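Workshop Tips: Getting Two Arms to Sort a Laundry Pile
Posted 10/09/2026 by Teresa Ó Riain

A few of you wrote in after the June page asking how I keep my planner from tying itself in knots over soft things, so I've gathered up what has worked for me in the Grollside workshop. Get a cup of tea, I do go on a bit!

Start with the picking order. My first planner at Grollside scored every garment by how much of it the camera could see, and it always went for the biggest patch of color. With clothes that is a poor guide, as a shirt can show you a whole back panel and still have both sleeves buried. Now I score the highest point of each color region in the depth image and let the size of the patch break ties. It was a small change (31 lines in my copy, and half of those are comments) and it made the arms far less greedy.

Give each arm its own half of the floor, and then a strip in the middle that either can ask for. I call it the hallway. An arm has to hold the hallway lock before its wrist goes in, and it gives the lock back when the wrist has cleared, which is a good while after the gripper has closed. I had that wrong for weeks - the lock came off at the grasp, and the other arm would set out straight away. 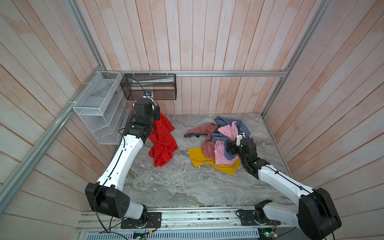 Lift slowly for the first stretch, then check again before you go sideways. I take a fresh depth image at the pause and compare it with the one from before the grasp. If the neighboring colors have moved too, you've probably caught two things at once, and it's kinder to set them down and try from another side than to drag the lot across the floor. My pause is 20 frames, and you may get by with fewer if your camera is less noisy than mine.

Plaids and checks deserve a word of their own. A plain color segmenter will chop a checked shirt into crumbs, so blur the image before you segment and keep the sharp copy for finding edges and collars. Label the shirt by hand a few times too. It's dull work but goes nicely with the radio on.

Last thing, save your logs by garment and by arm, with the planner settings written in the same file. I went back to run 301 the other evening and had no idea which lift speed I'd used. Run 549 has everything in it, down to the blur size, and I could play it back the same night.

Next time I'll write up the folding scripts, if I can get the sleeves to behave.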